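Watched the Distiren season two finale last night and again this morning. Putting my thoughts in a thread so I stop texting them to my sister. Spoilers for everything through the last scene.

First, the big one. Odukoya did not lie to Farberg about the ferry. I know the recap sites all have it as a lie. Go back to the kitchen scene. She says "the boat was full when I got there." She never says she got there before it left. He fills in the rest himself and then spends three episodes angry about it.

The writers have done this before. In season one Farberg told the inspector he "had a key once" and everybody took it as a confession. The key was to the old boathouse. It took six episodes to come back around. 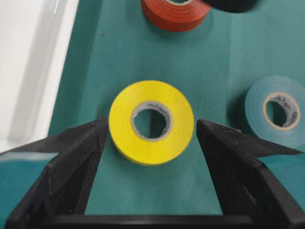 Ikechukwu Garba: She still let him believe it though. If you watch someone walk away with the wrong idea and you could fix it in one sentence, I'd call that lying.

Fair, and I think the show agrees with you. Look at how she won't sit down at the wake. But there's a difference for the plot. If she lied, then the logbook page is a fake. If she just kept quiet, the page is real and Kumix was on the second crossing.

I think the page is real. The handwriting matches the note from episode four, same hooked sevens. They hold on both long enough that you're supposed to compare them.

Which brings me to Kumix. He has 2,000 in cash in the coat when they find it. In the pilot his aunt gives him 400 for the trip. Somebody paid him between the mainland and the island, and the only person we see him alone with is the harbor pilot.

The harbor pilot has had maybe five lines in two seasons. One of them is "I don't carry passengers after dark." He said it to Odukoya, who hadn't asked.

I went back and checked the clock in that scene and it's 4:40 in the afternoon. In November up there it would be close to dark already. So either he had just turned someone down or he had just dropped someone off.

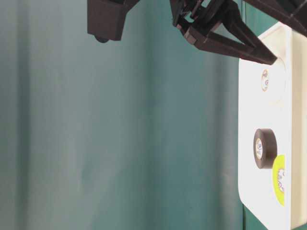 A reply I got on this: the clock in the harbor office is wrong all season, it says 4:40 in the Christmas episode too, so it's set dressing and you can't build anything on it.

I checked and that's right. It does say 4:40 both times. I'm dropping the clock. The line is still strange without it, and the window behind him is dark blue, so it's evening one way or another.

OK, the wake. I thought it was the best scene of the year on this show and also too long. Farberg's speech could have ended at "he owed me a coat" and it would have landed. Then he goes on about the father for another few minutes and repeats things he said in episode seven almost word for word.

The actor sells it. I just didn't need it twice.

What I did like is that Odukoya is washing dishes the whole time. She has her back to him and you only see her stop when he mentions the second crossing. She doesn't turn around. The water keeps running. I had to rewind because I was looking at him, like you're meant to.

The aunt sees it, too. She's the only one facing the sink. I expect that to matter next season, if she's still around, and the way she was packing up the front room makes me worry she won't be.

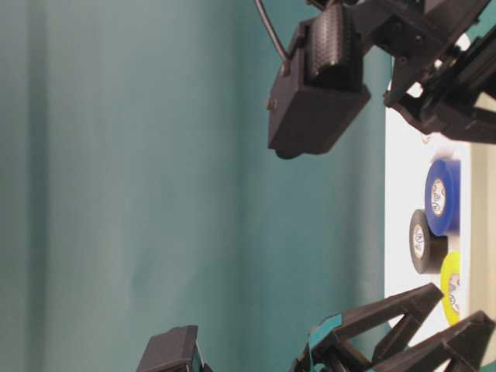
She's also the only person left who knew Kumix before the island. Everyone else is working off what he told them, and we know at least two of those stories don't line up. He told Odukoya he grew up on a farm. He told Farberg his mother ran a laundry. The aunt has never confirmed either one.

Small complaint. They dropped the radio. Early in the season it was in nearly every episode, the same voice reading the weather, and twice it read a place name that isn't on the map in the harbor office. Then from episode eight on it's gone. No one turns it off or breaks it. It's just not on the shelf.

Maybe that's a clue. I'd like it to be. But this show also lost a whole dog in season one, so I'm not getting my hopes up.

Another small one. The inspector says there are roughly 200 people living on the island. We see the same dozen over and over. I don't mind that, it's TV, but when she says "it could be anyone" it's hard to feel it.

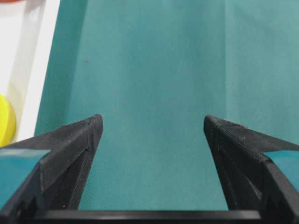
Now the last scene. Farberg walks down to the slip, the boat is tied up, and the coat is on the bench. The coat that was in the evidence room two scenes ago.

I've seen people say it's a ghost thing or that he's dreaming. I don't buy the dream. He trips on the same loose board he tripped on in the premiere, and the show has never been that careful about its dream scenes. They're usually the ones with the wrong wallpaper.

The ghost idea I can't rule out. There's been one thing a season that never got explained. Season one was the bell. I'd be OK with the coat being this year's.

My own guess is there are two coats. The aunt says in the pilot that she bought them "the same as each other" and never says who the other one was for. I took it as being about gloves at the time. Watch it again, they cut to the coat rack.

If there are two coats, then the money was in the wrong one, and Kumix may never have been paid at all. That changes what the harbor pilot was doing and it probably clears Odukoya.

It doesn't clear Farberg. He knew which bench to go to.

Still no word on a third season that I've seen. I'm rewatching from the pilot starting tonight and will add to this if I find anything on the gloves.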